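I still don't buy the pitch that two cheap arms on a table will be making anyone's breakfast. The Pledora kit promised a working pair in 10 hours. I'm on my third weekend, and the left shoulder came with 2 stripped screws that Urker wants me to mail back before they'll send new ones.

Toast was the forum's idea of an easy start. Fine. The slices are up out of the toaster, the plate is right in front, and getting from one to the other is the whole job. The Prilesgate write-up claims 93 percent on this task and never says who set the bread straight between tries. I'd like to see it with a slice that leans.

Next month I'm redoing the cable on the left side, then I'll decide whether the thing stays on the table.

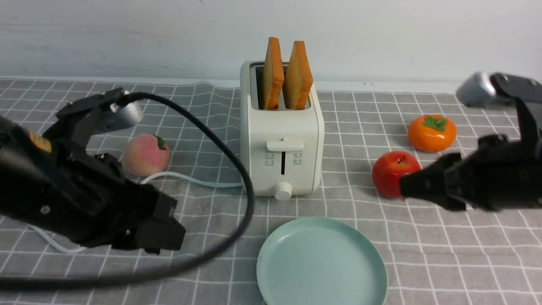
Fan wrote in to say that 93 sounds high to him too, and that he'd slow both arms way down before blaming the kit.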